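The tiebreak is not the problem

Every spring somebody at our club decides tennis is too long, and this year it is the doubles league. The proposal would drop the third set and play a ten-point tiebreak in its place. Oliwia Kaczorowski, who wrote it, says matches will finish sooner and more people will sign up. I believe the first half.

Her case rests on a survey from the Skirnura league, where 70 percent of players said they liked the short format. Fine. But who answered? Players who had quit over it weren't asked, and people still in a league tend to like the league. 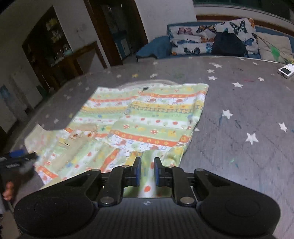 I have played third sets in that league for 7 seasons and lost most of them. I would still keep them. A long set lets the weaker server work something out. Miyuki Hamada and Isamu Tamura were down 2-5 in the third last October and won it 7-5, on tired legs, by lobbing everything. In a tiebreak they'd have been shaking hands after one bad service game and a net cord.

The court time argument doesn't convince me either. We lose more hours to late starts than to third sets - anyone who has waited for the 6 p.m. match to begin at 6:25 knows this. Start the clock at six, default the team that isn't there, and see what happens to the schedule. That costs nothing and could be tried next month.

If it fails, I'll listen to the tiebreak people again. Until then I'd like to see sign-up numbers from before and after Skirnura made the switch, and so far all I have been sent is the survey.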